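Palari Player Guide
Section 4: Setting up a shared kitchen for co-op play

Co-op is where Palari really opens up, and we want you in there cooking with a friend as soon as possible! Most of the set-up only has to be done once. After that you can jump straight from the title screen into your saved kitchen.

Before you start

Both players need the same version of the game. The version number is in the bottom left corner of the title screen, in small grey letters. If yours ends in 2,111 or higher you have the September update and everything in this section applies. If it's lower, let the game update and restart it.

You will also need:
a finished tutorial (at least as far as the Wollholm Harbour café)
2 controllers, or one controller and a keyboard, for play on one screen
a Privico account each, for play over the internet

Creating the kitchen

1. From the title screen choose Play, then Shared Kitchen.

2. Pick New Kitchen and type a name. Names can be up to 16 letters long and can be changed later from the noticeboard by the back door.

3. Choose a building. Wollholm Harbour is small and friendly, with everything within a few steps of the hob. The Olatunji Hotel is enormous, with a cellar, a goods lift and a dining room that rocks when the boats go past (yes, a hotel on a river, we love it too). Start with the harbour if either of you is new.

4. Set the physics level. Gentle keeps plates more or less where you put them. Normal lets things roll, tip and bounce. Wild is exactly what it sounds like, and a dropped melon can clear a whole worktop.

5. Press Confirm and wait for the kettle to whistle. The kitchen is now saved.

Note: The physics level can't be changed once the kitchen has been saved. If you picked Wild and regret it, make a second kitchen. You can keep several at once and they don't share money or recipes.

Inviting the second player

6. For play on one screen, press any button on the second controller. A new chef drops in through the skylight. Give them a moment to stand up before you steer them.

7. For play over the internet, open the noticeboard and choose Invite. The game gives you a code made of four food words, such as PLUM LEEK OAT BUN. Read it out or send it to your friend, who types it in under Join a Kitchen.

8. When both chefs are standing on the doormat, the host presses Open Up.

Caution: Don't close the game on the host's machine while the guest is still inside. The guest's hat, apron and coins are saved only when they walk out through the door, and a sudden shutdown will lose anything earned that shift.

Getting a grip

Your hands are worked separately. The left trigger closes the left hand, the right trigger closes the right, and a half press holds things lightly. Light holds are what you want for eggs, tomatoes and anything in a glass. A full press is for pans, sacks and the other chef.

9. Walk to the practice counter and pick up the rolling pin with both hands.

10. Pass it to your partner. They must close a hand on it before you let go, so talk to each other!

11. Try the same thing with a bowl of soup. If roughly half of it gets there, you're ready for customers.

Your first shared order

12. Ring the bell on the pass. The first order in every new kitchen is a burger, and there's no timer on it, so take as long as you like.

13. Decide who is on the hob and who is building. The builder works from the bottom up and the game is fussy about the order, so check the ticket before each layer.

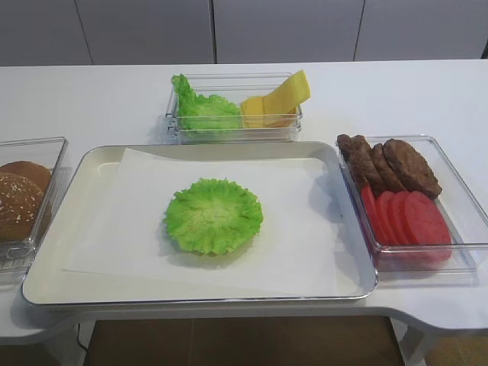 14. Press the lid of the bun down with an open hand. Go slowly here. A hard slap scores no extra points and sends the gherkins everywhere.

15. Carry the plate to the pass together or alone, and ring the bell again. You'll earn 200 coins, which go into the shared till.

Spending from the till

Either player can spend shared coins at the catalogue next to the fridge. If you'd like the host to approve each purchase, open the noticeboard, choose House Rules and switch on Ask First. Our level designer Adebayo Ekpo plays with this off and now has a kitchen with a tuba in it, so choose wisely.

Note: The second oven is a brilliant early buy. It can be placed against any wall that has a socket, and you can drag it about later by holding both handles.

If something goes wrong

The second chef doesn't appear: unplug the other controller, wait for the skylight to close, then plug it back in and press a button.

The invite code is refused: codes run out when the host goes back to the title screen. Ask for a new one.

An ingredient is stuck in the wall: hold both triggers and press Whistle. Everything loose returns to its shelf, including your partner if they were wedged in there too.

Section 5 covers hats, aprons and the dressing-up box.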